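Chapter 4
Grasping Cloth with Two Arms

The methods of the previous chapters assumed that an object keeps its shape when it is touched. A garment does not. Its outline depends on how it was last put down, and a single contact changes it again. This chapter deals with the first stage of any folding or sorting task: taking hold of a crumpled item on a soft surface.

We follow the approach known as Edari, developed at Skudumton and later revised by Hodžić. One arm presses into the fabric and closes on a ridge, while the other stays clear until a second grasp point has been chosen. A padded surface gives way under the finger, so small errors in height matter less than they would on a hard table — though the cloth may also slide as the pad deforms.
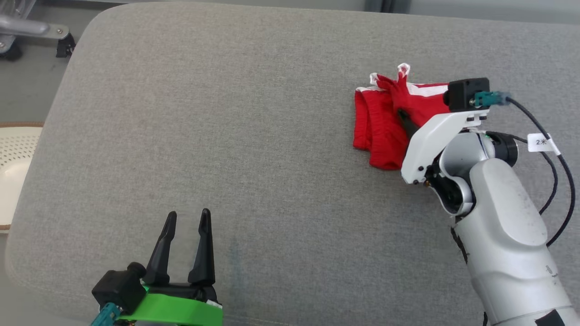

Why is the second arm held back during the first grasp?

The first contact moves the cloth, so any grasp point chosen beforehand may no longer lie on an edge. Holding back one arm allows the choice to be made from a fresh view, and keeps the two grippers from meeting over a small item.

Section 4.2 sets out the contact model and its limits. Section 4.3 describes the Drirker trials, in which each garment was dropped and grasped 15 times without resetting the surface. A grasp was counted as sound if the item stayed in the fingers for 3 seconds after lifting. Failures were sorted by cause, with slipping recorded separately from missed contact. Readers who have not met friction cones should first return to Chapter 2.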